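4. Teaching the Shelf Task

Sections 1 to 3 got your Gandley arm out of its crate and bolted to something heavier than itself. Section 4 covers the job most owners bought it for, stocking and tidying shop shelves. Please read it before you let the last of the night staff go.

4.1 What the arm can do today

The Gandley will move a rigid box from one marked spot to another all day without complaint. It will also do this after the marked spot has been taken by a different box. Soft packets, shrink-wrap and anything round are listed in the menu as "Supported (Learning)". Read the second word first.

4.2 Before you start

1. Clear the floor in front of the shelving. Shoes count as clutter, including the ones you are wearing.
2. Set the speed dial to 2. Higher settings are for boxes.
3. In the Ludus control panel, open Tasks > Shelf > New.
4. Enter the shelf height and the heaviest item in grams. The limit is 4000. The arm will lift more than that once.

4.3 Recording a demonstration

The arm learns by watching a person do the job, so pick someone who is good at it and does not mind repeating themselves. Eighty demonstrations per product is the minimum. Gerrit Segers, who wrote the training routine at Verbruggen, needed 279 before he trusted it with drinks, and he still stands nearby.

1. Press Record and wait for the tone.
2. Handle one product at a time, at your normal pace. Acting like a robot to help the robot does not help the robot.
3. For bottles, use both hands, one at the top and one under the base. Most people do this without thinking, and the software has to be shown it every time.
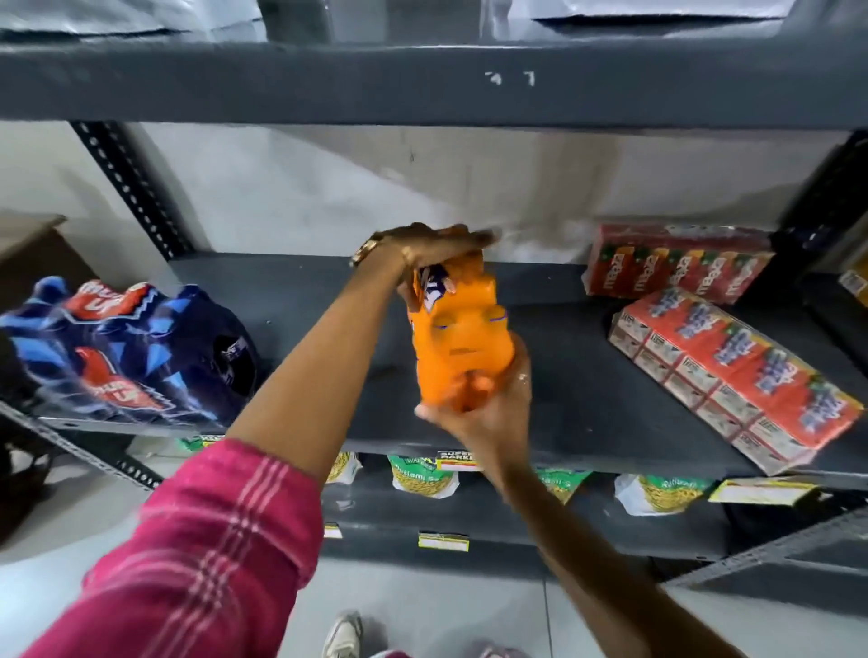
4. Put the product down, take both hands away and press Stop.
5. Play back the recording. Delete it if your sleeve hid the product for most of the run.

Note: A real shelf is the right place to record. Multipacks lying on their sides, cartons propped against the wall and snack packets on the level below are what the arm will meet at work – a tidy shelf teaches it to expect one.

Caution: The Fanis two-finger gripper has no palm. It can hold a bottle by the neck or by the body, and will sometimes change its mind between the two. Keep glass out of the Shelf task until the first software update.

4.4 First unattended run

Start with one product and one shelf. Stay within reach of the red stop button, which makes "unattended" a generous word. If the arm pauses over a packet for more than a minute, it is thinking. If it pauses for an hour, see Section 9, Restarting.

Price labels on the shelf edge are read for position only. The arm has no opinion on your prices.

Gandley Shelf Task Guide | Support: use the Help tab in Ludus | © Gandley, all rights reserved | Back to top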